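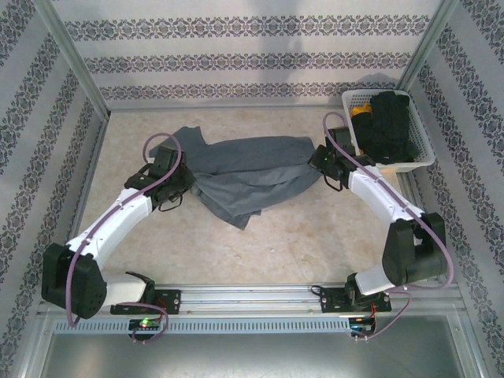
Fig. 1. Grey garment on the folding surface, basket at the back right with a black folded garment in it.

Week 2: Folding soft clothes
Handout for the Home Care Skills evening course, Stindinero Community Learning Centre

Welcome back! Last session was sorting and reading care labels, and now we get to the part I love most. Folding is a lovely skill to have in your hands. It costs nothing, you can practise it every single day, and a shelf of well-folded clothes is a real pleasure to open the door on.

Starting from a heap

Most of us start with something like the grey one in Fig. 1, a crumpled pile of cloth in the middle of a flat surface. From a heap like that it can be hard to say whether you have a shirt or a pair of trousers, and it doesn't matter yet. Your first job is to find an edge.

Look for the thickest line in the cloth. Hems, waistbands and collars are all stitched double or more, so they feel firm between finger and thumb (try it with your eyes closed, it's great fun). Once you have a firm edge, slide both hands along it in opposite directions until you reach two corners. Lift, let the rest hang, give it one gentle shake and lay it down again. Nine times out of ten you'll now know what you're holding!

Flattening

Work from the centre outward with flat palms. Don't drag, especially with jersey or anything stretchy, or you'll pull the side seams off line and the fold will twist. Small creases can stay. Big ones that run across the body of the garment are worth a second lift.

Trousers
Lay one leg on top of the other, seams together. Tuck the seat point in so you have a long straight rectangle. Fold hem to waistband, then fold again in half or in thirds depending on your shelf.

Shirts and T-shirts
Face down. Bring one side in to the middle of the back, sleeve and all, and turn the sleeve down so it lies along the body. Repeat on the other side. Fold the bottom up in two steps and turn it over. With a collared shirt, do up the top button and one in the middle first.

Where the basket goes

Keep your basket at the back corner of your folding surface, on the side of your stronger hand. You want to be able to set a finished piece down without walking or twisting. Mesh baskets are terrific for this, light to carry and easy to wipe out. Put heavy, dark things in first and leave small items on top where you can find them again.

Stand the folded pieces on their edge if the basket is deep enough. We'll try both ways in class and you can decide which you like.

Practice for this week

Fold the same garment five times in a row, shaking it out into a heap each time. The fifth one will look so much better than the first! Then try it with something slippery, like a lining fabric or a sports top.

If you'd like to time yourself, go ahead. My own best for a T-shirt from a full crumple is slower than you'd think, and I'm quite happy with that.

Bring next time
One long-sleeved top
One pair of trousers, any fabric
A fitted sheet, if you're feeling brave
$2 for tea and biscuits

Our next class is the first one in January, same room, same start time. Fitted sheets in the second half!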